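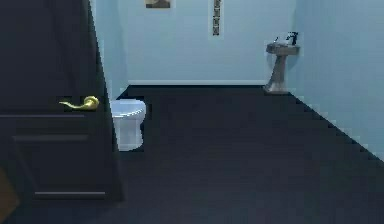
Dark door, gold handle, and a long thread to go with it

My neighbour Maricica Vlad is 83 and on Tuesday she ran rings round a phone scammer. She's said I can tell the whole thing so I'm going to, with great pleasure!

Phone goes at lunchtime. Very polite man, says he's from her bank's fraud team and someone has just tried to spend £600 on her card in Flaltmont. Had she been to Flaltmont? She had not. She doesn't even like Flaltmont.

He says not to worry, he can stop the payment, but she has to move her savings into a "safe account" while he does it. He had her full name and the first line of her address (!!) and she says that bit really did give her a wobble.

Then he told her that if anyone at the branch asked, she was to say the money was for building work. And Maricica thought, hang on, why would my own bank want me to fib to my own bank?

So she said she needed her reading glasses, put the receiver down on the side, and went and made soup. Proper soup, with the carrots cut up and everything. He was still there when she got back 😂

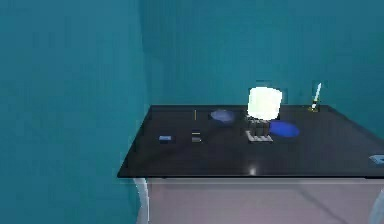 Stilbridge Good Neighbours Club, Scam Watch group

By this point he'd gone up to £900 and was a lot less polite. She asked him to spell his surname. He hung up!

Now the useful part. She didn't ring back straight away on the same landline. She came across to mine and used my mobile, with the number off the back of her card. The real bank had no record of any call and no payment in Flaltmont, and the woman she spoke to was lovely about it.

We told the Scam Watch group that evening and Lucian Dumitrescu had had the same call, same script, building work and all. He'd got as far as logging in before his daughter walked through the door. Ritva Kemppainen had it too, only hers was meant to be a sofa in Ilport.

So that's 3 of us in a couple of streets. Please tell your mums, dads, aunties, the chap next door. A bank won't ask you to move money to keep it safe, and it won't give you a story to tell the cashier. Put the phone down, you're allowed to be rude.

Traian Sârbu is printing the card number trick in big type for anyone who wants one by the phone. Message me and I'll pop it through your letterbox.

Also several people have asked and yes, I got some of the soup. Superb. Loads of dill.

More from this account
Parcel texts: the one with the odd little redelivery fee
Ritva's list of questions to ask a doorstep roofer
Who is "Preda Heating" and why are they ringing everyone?
April meet-up, Stilbridge: bring your strangest letter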